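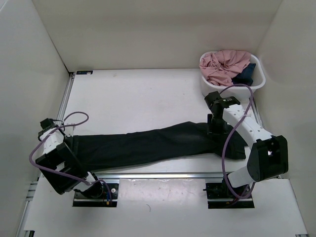

Jarkanero 양팔 로봇 키트, 한 달 써 본 이야기

드디어 씁니다! 지난달부터 작업실에 들여놓은 Jarkanero 이야기요. 블로그에 조립 첫날 글만 올려놓고 후속편이 없다고 댓글로 몇 분이 재촉하셨는데, 그동안 글 쓸 시간에 로봇한테 바지를 쥐여 주고 있었습니다. 죄송합니다. 그런데 정말 재미있어요.

모르시는 분들을 위해 짧게 적자면 Jarkanero는 Brakis라는 작은 회사에서 파는 탁상용 양팔 키트입니다. 팔 두 개에 그리퍼 두 개, 알루미늄 레일이 둘린 흰 작업대, 그리고 옆과 뒤를 막아 주는 흰 벽까지 한 세트로 옵니다. 저는 빨래 다루는 동작을 가르쳐 보고 싶어서 샀고, 지금도 거의 그 용도로만 쓰고 있어요. 뒤쪽 구석에 빨래 바구니를 놓고, 앞에 옷 한 벌을 펼쳐 놓는 식입니다. 요즘 주로 굴리는 건 검은색 긴 옷이에요. 왼팔이 한쪽 끝을 물고 오른팔은 뭉쳐 있는 반대쪽 끝을 찾으러 내려옵니다. 이 동작 하나에 제 저녁 시간이 다 들어갔습니다.

조립과 설치

상자가 생각보다 컸습니다. 현관에서 작업실까지 혼자 옮기다가 허리를 삐끗할 뻔했으니 둘이서 드세요. 설명서는 영어판과 프랑스어판만 들어 있고 그림이 많아서 읽는 데 큰 어려움은 없었습니다. 다만 11쪽의 볼트 그림은 틀렸어요. 짧은 볼트로 그려져 있는데 긴 볼트를 써야 맞습니다. 저는 이걸 모르고 레일을 한 번 다 풀었다가 다시 조였습니다. Brakis 고객지원의 Houda Hamdy 씨한테 메일을 보냈더니 다음 날 바로 수정본 PDF를 보내 주셨고, 다음 인쇄분부터 고친다고 하시더군요. 이런 대응은 정말 마음에 들었습니다.

팔 받침은 작업대 앞쪽 아래, 바닥판에 네모나게 뚫린 자리에 들어갑니다. 이 구조가 좋은 게, 받침이 작업대 위를 차지하지 않아서 옷을 옆으로 길게 펼 수 있어요. 전에 쓰던 Greler는 팔이 판 한가운데 서 있어서 수건 한 장 펴는 것도 눈치가 보였거든요. (Greler가 나쁘다는 얘기는 아닙니다. 블록 쌓기에는 그쪽이 훨씬 편했어요.)

전원 넣고 영점 잡는 데까지 첫날 저녁이 통째로 갔습니다. 두 번째부터는 커피 내리는 동안 끝납니다.

케이블 얘기를 안 할 수가 없네요

그리퍼까지 가는 보라색 케이블, 색이 참 예쁩니다. 눈에 잘 띄어서 걸렸는지 아닌지 금방 알 수 있는 것도 장점이고요. 그런데 길이가 너무 넉넉해요! 팔을 어떻게 두느냐에 따라 작업대 위로 큼직하게 휘어서 나오고, 오른팔 케이블은 바구니 앞을 가로지르기도 합니다. 처음 일주일 동안은 케이블이 옷을 건드려서 다시 시작한 적이 여러 번 있었습니다. 찍찍이 띠로 팔에 묶어 봤더니 이번에는 손목이 끝까지 안 돌아갑니다. 결국 다 풀고 그냥 쓰기로 했고, 대신 동작을 가르칠 때 팔꿈치를 조금 더 높이 들게 했어요. 중간 길이 케이블을 옵션으로 팔아 주면 저는 바로 삽니다.

그리퍼는 어떤가

제일 궁금해하실 부분이죠. 천을 잡는 힘은 충분합니다. 설정 화면에서 힘을 0부터 300까지 조절하는데, 얇은 티셔츠는 낮게, 청바지는 높게 두면 됩니다. 너무 높이면 얇은 천에 집힌 자국이 남아서 저는 좋아하는 옷은 안 씁니다. 버리려던 옷들이 요즘 아주 바쁘게 일하고 있어요.

어려운 건 검은 천입니다. 주름이 잘 안 보여요. 사람 눈에는 주름을 따라 빛이 살짝 도는 게 보이는데 카메라로 넘어가면 그냥 검은 덩어리가 되곤 합니다. 흰 벽이 둘러 있어서 빛이 고르게 퍼지는 게 도움이 되기는 하는데, 완전한 해결은 아니었습니다. 카메라 노출을 손으로 올려 주니 훨씬 나아졌고요. 분홍색 옷은 반대로 너무 쉬웠습니다. 바구니에서 꺼내는 동작은 분홍색으로 먼저 연습하시는 걸 추천해요. 자신감이 붙습니다.

펴는 동작은 이렇게 가르쳤습니다. 왼쪽 그리퍼로 한쪽 끝을 작업대에 눌러 잡고, 오른쪽 그리퍼가 뭉친 쪽 위로 내려와서 집은 다음 오른쪽으로 당깁니다. 말로 쓰면 한 줄인데요, 처음에는 오른쪽이 천을 두 겹으로 집어서 당길수록 더 뭉치더라고요. 포럼에서 Evelien Willems라는 분이 "집기 직전에 손목을 살짝 비틀어 보라"고 알려 주셨고, 그날 밤 바로 해 봤는데 차이가 확 났습니다. 얼마나 신났는지 자려던 가족을 깨워서 보여 줬어요.

소프트웨어

번들로 오는 프로그램 이름은 Sqalli입니다. 동작을 녹화하고, 이어 붙이고, 다시 돌려 보는 화면이 한 창에 다 있어요. 녹화 버튼이 큼직해서 좋고, 실패한 녹화를 바로 지울 수 있는 단축키도 있습니다(Delete 키 말고 X입니다. 한참 헤맸어요). 저는 지금까지 2,000개 넘게 녹화했는데 프로그램이 멈춘 건 딱 한 번이었습니다.

아쉬운 점도 적어 둘게요.

녹화 파일 이름을 한꺼번에 바꿀 수가 없습니다.
한글 폴더 이름을 쓰면 저장은 되는데 불러올 때 깨집니다. 영문으로 만드세요.
왼팔과 오른팔 속도를 따로 조절하는 메뉴가 세 단계 아래에 숨어 있습니다.

마지막 건 개발팀 Mounir Zerouali 씨가 공지 글 댓글에서 1월 업데이트 때 첫 화면으로 옮기겠다고 하셨으니 기다려 보려고 합니다.

소음과 청소

소리는 조용한 편입니다. 팔이 크게 움직일 때 모터 소리가 낮게 나는데, 옆방에서 텔레비전을 보는 사람이 불평한 적은 없어요. 밤에는 속도를 반으로 줄여서 돌립니다.

청소는 자주 해야 해요. 흰 판이라 머리카락 한 올만 떨어져도 다 보입니다. 옷을 계속 만지니 보풀도 나오고요. 저는 돌돌이 테이프를 작업대 옆에 걸어 두고 생각날 때마다 한 번씩 밉니다. 긁힌 듯한 자국은 매직 스펀지로 문지르니 옅어지긴 하는데 다 없어지지는 않더군요.

그래서 살 만한가

저처럼 옷이나 수건같이 흐물흐물한 물건을 다뤄 보고 싶은 분이라면 정말 즐겁게 쓰실 거예요. 작업대가 넓고 양팔이 서로 잘 닿습니다. 단단한 부품 조립이 목적이라면 더 작고 싼 키트로도 충분할 것 같고요. 반품 기간은 받은 날부터 14일이니 고민되는 분은 받자마자 케이블 길이와 손목 회전부터 확인해 보세요. 저는 제 돈 주고 샀고 Brakis에서 받은 건 볼트 그림 PDF뿐입니다.

다음 글에서는 양말 짝 맞추기를 해 볼 생각입니다. Rania Lamrani 씨가 댓글로 물어보신 단추 달린 셔츠는... 한 번 해 봤는데 소매에서 막혔어요. 조금만 더 시간을 주세요! 혹시 셔츠에 성공하신 분 계시면 손목 각도를 어떻게 두셨는지 댓글 부탁드립니다.

2018년 12월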